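Drain survey in Emthorpe: first results and what comes next

The survey of the storm drains in Emthorpe is now finished. Our field team opened and checked 1441 inlets between the rail bridge and the Stallach road, and we want to thank all members who walked with us in the mornings. The work took one month longer than planned, mostly due to parked cars standing on the grates.

The results are mixed. In the upper part of town the pipes are in better shape than we expected. In the lower part, 400 inlets were blocked by more than half with sand and leaves, and three of them could not be opened at all. The old brick culvert under Masilela Street has lost part of its lining, and the town engineer, Innes Mowat, has asked for a camera inspection before the next rainy season.

We also compared the new survey with the drainage map that the town has used for many years. The map shows several pipes which do not exist anymore — or maybe were never built. For this reason the flood model must be calculated again with the correct pipe sizes. Petronella Mabuza is leading this task and she expects to have the first flood levels in July. Until then, please do not use the old levels for new designs, also not for small projects like a garage or a garden wall.
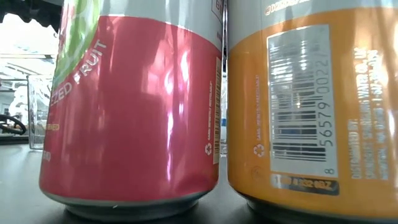
Two drink cans on a dark gray tabletop.

Many readers wrote to us about the rain garden grants. The second round is open now, and 876 households in the lower part of town can apply. The grant pays for the plants, the soil and the overflow pipe, but the digging you must organize by yourself. Homes with a cellar need a short visit from our team first, to check the distance between the rain garden and the wall. Forms are available at the town office until 4 p.m.

One more point for the designers among our members. The Brorko spreadsheet for sizing of detention tanks has been updated. In the former version, the outlet flow was counted twice when a tank had two chambers, so the tank came out too small. If you sized such a tank with it, please run the numbers again and send us a message if the difference is large. Tanks with a single chamber are not affected.

The complete survey tables can be requested from the newsletter desk.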